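How to Clear the Floor in a Bathroom Showroom

Saturday, February 6, 2021

A bathroom showroom collects cords faster than most rooms. The smart toilets need power, the lights over the displays need power, and sooner or later there is a laptop charging on the steps. This page covers how to clear the floor in a small showroom with a raised platform, wooden steps, a tiled floor and a few floor-standing fixtures. The same order works in a larger room. We used it in our Zosville room in January.

Allow 2 hours the first time. After that, a weekly pass takes much less.

What you need

One bin or cardboard box for loose items
A trash bag
A roll of painter's tape and a marker
Hook-and-loop cord ties
Low-profile cord covers made for hard floors
A soft broom and a dustpan
Microfiber cloths
A pH-neutral floor cleaner

We use Skinden cord covers, the flat kind with a split underneath. Any brand will do if the channel is wide enough for the cord and the edges are sloped.

Step 1: Look up before you look down

Start at the ceiling. Dust from ducts, beams and ribbed panels lands on whatever is below, so a floor cleaned first will have to be cleaned again. Check the light fixtures, the tops of the beams and any open staircase. The backs and undersides of treads hold a surprising amount of lint, and visitors sitting on a display seat look straight up at them.

Use an extension duster and work from the back wall toward the front. If a fixture needs a ladder, do that job before you move anything on the floor.

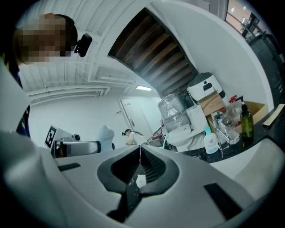 Ceiling light, staircase underside and the door in the back wall.

Wipe the door handles and wall plates while you have a cloth in your hand. A dry cloth is enough for the plates. Keep sprays away from switches and outlets.

Step 2: Pick up everything small

Walk the edge of the room first, along the walls, then the middle. Cups, bottles, bits of tissue and packing foam go in the trash bag or the bin. Don't stop to decide where each thing belongs. If it isn't trash, it goes in the bin, and the bin gets sorted at the end.

The usual places to check:

The gap between two toilets
The corner where the steps meet the wall
Behind the trash can
Under the vanity
The back edge of the platform

Drinks are the main problem. People set them down beside a display to try out a lid or a faucet and then walk off. Put one small table near the entrance for cups and bottles and empty it twice a day.

Step 3: Trace each cord before you unplug it

Do not start pulling plugs. Begin at the wall outlet and follow each cord by hand to the other end. Put a flag of painter's tape near the plug and write down what it feeds: "toilet 1," "toilet 2," "platform," "charger." Do the same at every power strip.

Once all the cords are labeled, you can see which ones are doing nothing. Unplug those, coil them and put them in the bin. In our room that took care of 4 cords.

Look also for a power strip plugged into another power strip. Take that arrangement apart. Each strip should go directly into a wall outlet, and a toilet with a heated seat should have its own outlet near the fixture. If there isn't one, call an electrician. Bathroom fixtures that are connected to water belong on GFCI-protected outlets, display or not.

Step 4: Clear the steps completely

Steps get nothing on them. That means no strips, no cords running down the treads, no cups parked against the wall at the side. A cord on a step is worse than a cord on the floor, since people coming down are looking at the display in front of them.

If something on the platform needs power, there are two ways to get it there:

Use an outlet on the wall behind the platform, if there is one.
Run the cord over the side of the platform, away from the steps, and down to the floor along the wall.

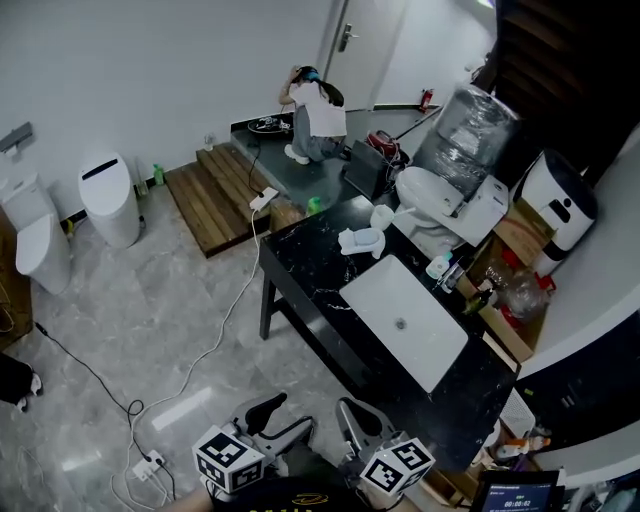
Fasten the cord to the edge with adhesive clips every 12 inches. Leave a small loop at the top so a tug on the cord doesn't drag the equipment off the edge. Anything with several cables should have them bundled with ties at the back, with the extra length coiled underneath or behind it and not piled on top.

If the steps are made of slats, check between the slats too. A vacuum with a crevice tool does a better job there than a broom.

Step 5: Move the floor cords to the walls

Take the labeled cords one at a time. Lay each one along the nearest wall, even if that makes the run longer. If the cord won't reach, get a longer one of the proper rating. Don't stretch a short one across a corner at ankle height.

Where a cord has to cross a walkway, cross it straight, by the shortest line, and put a cover over it. Never put a cord under a rug or mat. On polished tile, clean and dry the strip of floor where the cover goes before you stick it down, or it will creep.

Power strips go on the wall or behind a fixture, up off the tile. Our first ones were screwed under a vanity, and we moved them after a week because a counter with a sink in it is a bad neighbor for a power strip.

Step 6: Keep the door and extinguisher clear

Leave a clear path to every door. The fire extinguisher should be visible from the middle of the room and reachable without moving anything. Standing it on the floor makes it easy to kick over or hide behind a box, so hang it on a wall bracket if you can. Check the gauge and the tag while you're there.

Step 7: Sweep, then mop

Sweep from the platform down the steps and out across the tile. Marble-look tile shows streaks, so wring the mop well and change the water when it turns gray. If the floor is real stone, don't use vinegar or any other acid cleaner. The same goes for a marble vanity top.

Wipe the toilet bases and lids with a damp cloth. Glossy white lids scratch easily, and scouring powder will ruin one.

Step 8: Sort the bin

Empty the bin onto a table. Tools go back to the tool drawer, chargers get a name on them, and spare cords go in a box marked by length. We keep ours in the Pomiter cabinet behind the Yazzie tile samples, bottom shelf.

Peel off the painter's tape only from cords you have relabeled with something permanent. Tape left on for months leaves glue on the cord.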